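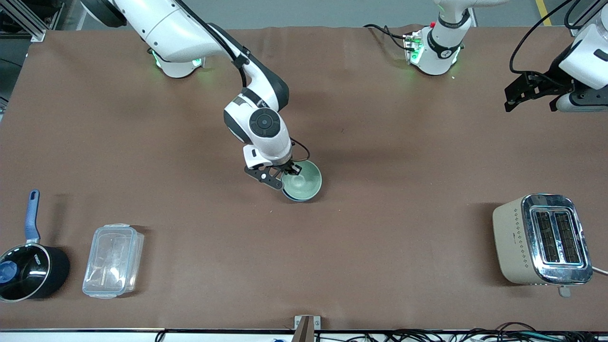

Kirari two-slot toaster, cream: my review after some months of use
Posted 2/5/18

I bought this toaster in June from the Bellamy store in Futcombe, when my old one stopped to heat on one side. I wanted a small model, not very expensive, and I wanted it in a light color. The Kirari was on the second shelf between two models which cost double. I have used it almost every morning, so I think I can give a fair opinion now.

First the numbers from the leaflet. It is 800 watts and it weighs 1,270 grams. For me the weight is good, I can lift it with one hand when I clean the table. But it also moves a little when I push the lever down, and I must hold it with the other hand. I would accept a heavier toaster with better feet.

The toasting is even if the bread is of normal thickness. I use setting three for white bread and four for dark bread. With bread from the freezer I need a second round, short. Thick slices that I cut myself are a problem. They go in, but they come out with difficulty, and one time I had to unplug the toaster, wait, and turn it upside down. Bagels I do not recommend at all.
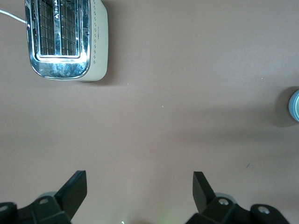 Cleaning is the part where I have more to say. The crumb tray comes out easily and I empty it one time per week. The outside asks for more patience. All the top is polished chrome with a raised rim, and it reflects every lamp in the kitchen, so you also notice every fingerprint. I wipe it with a soft cloth and a drop of vinegar. The column of small dark diamond dots along the side of the body is pretty, but I go over it with a dry brush, as a wet cloth does not do it well. Inside the slots the wire grilles are made of thin bars, and I leave them alone except to shake out the crumbs.

The cable is white, and I like this with the cream color. It is a little short for my kitchen. I had to move the toaster to the other end of the table to reach the socket, and please do not use it under a cabinet, the top becomes very hot.

The sound when the bread jumps up is loud. In the first week it surprised me each time. Now I am used to it, but if somebody sleeps in the next room, this is a thing to know.

I compared it for one weekend with the Jalenine toaster of my sister. The Jalenine has a button for frozen bread and it is more quiet. The color of the toast was the same, I could not see a difference. Hers has a plastic top, easier to keep clean, but in my opinion it looks cheaper. She does not agree.

I give four stars from five. I take away one star for the short cable and the thick slices. If you eat ordinary sliced bread and you have a socket near, I think you will be content with it. The store still had the cream one when I passed there last month, the red one was sold out.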